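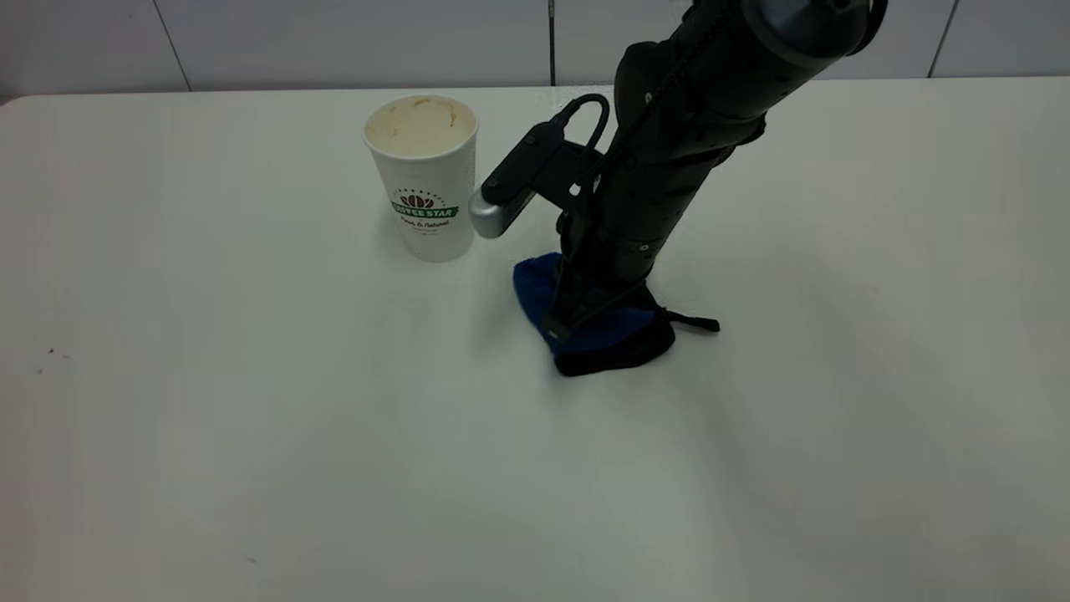
NOTICE TO ALL ACCOUNT HOLDERS OF THE GALIMTHORPE BRANCH
Gromero Rural Supply

11 February 2024

The branch writes to inform its customers of the closing of the Kaimal Road store and of the arrangements that will apply until that date. The last day of trading will be the final Saturday in April. Accounts will pass to the Troltard branch, 40 miles to the south, on the following Monday, and customers need take no action for the transfer to occur.

The company has asked that this notice be kept to one page. The branch manager has prepared it on two.

1. Feed and bulk orders

Standing orders for dairy meal, layer pellets and mineral lick will be filled from Galimthorpe until the last week. Orders above 20 bags should be placed by telephone. Customers who have been in the practice of leaving a note under the windshield wiper of the delivery truck are advised that the Troltard drivers do not read such notes. The Galimthorpe drivers always did, and on several occasions answered them.

2. Fencing

Remaining posts, wire and strainers will be sold at cost. The branch holds a number of gate hinges of a pattern no longer made. They fit the gates sold from this yard in its first years, and many of those gates are still hanging. Customers who own one should collect a pair of hinges before April, whether or not the present pair has failed. There will be no charge.

3. Advice

Under company policy, advice on drench rates, seed mixtures and pasture renewal will in future be given through the central telephone line. The line is staffed on business days. It has been drawn to the manager's attention that ewes do not confine their difficulties to business days, and that for many years customers have called the manager's home instead. The manager confirms that these calls were not recorded in the branch figures. The home number will not change.

4. Unpaid accounts

The company requires that all balances older than 90 days be listed and sent to the head office for collection. The manager has reviewed the ledger and reports four such balances. Three have been paid since the review began.

The fourth, in the sum of 700 dollars, was opened in the second dry summer for hay delivered to a farm on the river flats. The customer came into the store each month after that and paid what was possible, until the farm was sold and the customer moved away. Head office has written to the last known address and received no answer.

The manager has examined the delivery dockets and is satisfied that the hay was poor. It had been rained on in the yard under a tarpaulin the manager had tied down personally, and had tied badly. The customer was told this at the time and took the hay regardless, as there was no other to be had in the district. A credit for the full amount was entered last Tuesday, together with a letter explaining it. Any inquiry by the company should be addressed to the manager.

5. Items held for customers

The following items have been left at the counter and may be claimed during trading hours: a pair of reading glasses, a child's rubber boot, two thermos flasks, a hoof knife, and a pie dish with masking tape on the base. The name on the tape can no longer be read. The dish arrived in the week the manager's husband was in the hospital, on a morning when the store was full, and it was not seen who put it down. The manager has asked at the hall and at the school. The dish has been washed and is on the shelf behind the register. If its owner would prefer not to come forward, the manager wishes it to be known that the pie was eaten that same night, at the kitchen table, and that it was the first meal in some days.

6. The dog

Several customers have asked what will become of the yard dog. The dog appears on the company's inventory as security equipment, fully depreciated, and was to be transferred to Troltard with the pallet scales and the forklift. The manager has written to the company proposing to purchase the item at its book value. The company replied that the book value was zero and that a sale could not be processed at that amount. The manager then offered one dollar. A receipt has been issued.

7. Keys

Customers with keys to the after-hours shed are asked to return them by the last day. Company records show that one key was issued. The manager is aware of a good many more, having had them cut. It would be a convenience if they were put through the slot in the front door after dark, so that they need not be entered against any person.

8. Final day

The store will open at the usual time and close at noon. The company has made no provision for a gathering. The manager will be in the yard from noon onward, checking the gate, and expects this to take most of the afternoon.

Galimthorpe Branch
Office of the Manager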